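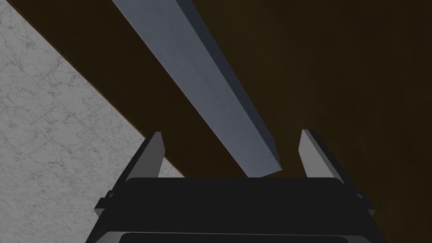
DUNPORT - The trouble with teaching a robot in software is that the software has to be right about the world, and for most of last winter Jiltolel's software was wrong about how hard its robot could squeeze.

The company, which trains arms to handle household jobs inside a simulator before letting them near a real household, said on Sunday, March 11, 2018, that it had withdrawn a control program called Zillent. A units mistake in the grip settings had let the virtual fingers close with ten times the force anyone intended. The virtual furniture, being virtual, did not complain.

The real furniture was less forgiving. When the program was loaded onto a test arm at the McAlister building last month, it crushed one drawer pull, then a second, and was working on a third when Menaka Gunawardena hit the stop button. No one was hurt. The drawers have been replaced.

Zillent had gone through 3000 practice runs without tripping an alarm. The team has since gone back over the logs and found that 2703 of them exceeded the safe limit, in most cases from the first moment of contact. The alarm that should have caught this was reading the same bad setting, and so agreed with it every time.
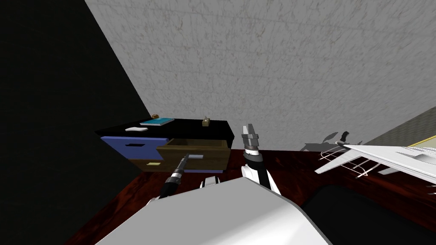 The practice runs were graded on whether the job got done, and by that measure Zillent was a star pupil. It scored so well that it was moved up the schedule. "We did have a small party," said Lakmal Jayawardena, who signed off on the transfer to hardware. There was cake, he added, and it was served by hand.

Jiltolel says the limit now lives in the arm's own controller, where the training program can't reach it, and that a person will check the units before anything leaves the simulator. All 44 tasks are being run again from scratch, with results expected in July.
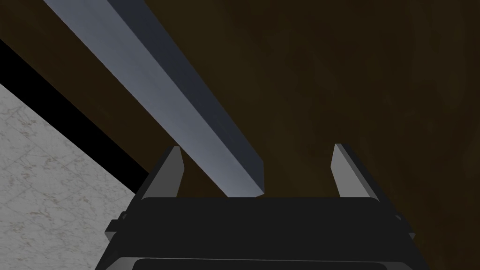
Ehsan Orakzai called the fix overdue, saying that a safety check which takes its numbers from the thing it is checking "is just a second copy of the mistake." He would like the force logs published in full. Jiltolel said it was considering the request - the logs are long, and parts of them are embarrassing.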